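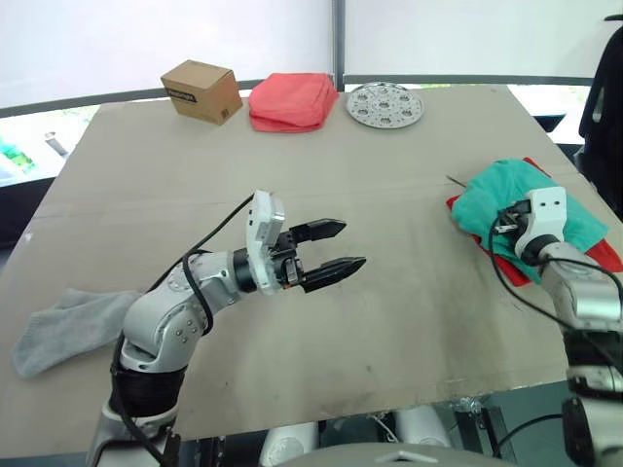 # Wundum Will Now Take Your Towel Back, Even If You Lost the Receipt

December 29, 2023 — Wundum, the household goods retailer with shops in Brastier and Koivisto, is retiring its old returns policy, a document of 30 pages that few customers finished and at least one used to level a dresser.

The new policy fits on a card. Unwashed textiles, kitchenware and small storage items may be returned within 100 days, with or without a receipt, with or without the box. Staff will no longer ask why. In the past they were required to choose the customer's answer from a printed list that included "change of season" and "domestic disagreement."

Wundum handled 3801 returns between June and the end of November. More than 5 percent were refused under a clause about original folding, which asked that towels and clothing come back creased along the factory lines. The company has tried this at head office and withdraws the clause with some embarrassment.

## What stays the same

Candles that have been lit remain yours. So do knives, bath plugs and anything monogrammed — the Koivisto shop already has a shelf of napkins marked "G" and would like it to stop growing.

Refunds go to the original card or onto store credit. Goods in sellable condition return to the shelves, and the rest go to Plukari, the company's discount outlet, where a dent takes a third off the price.
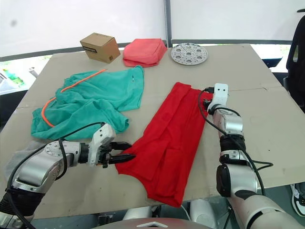

Tayla Pirihi said the old rules had cost the company more in arguments than it ever saved in towels, and that she would personally miss only the clause about pets.

The policy applies to purchases already made. Cards are available at both counters and at Plukari, and the cards themselves are not returnable.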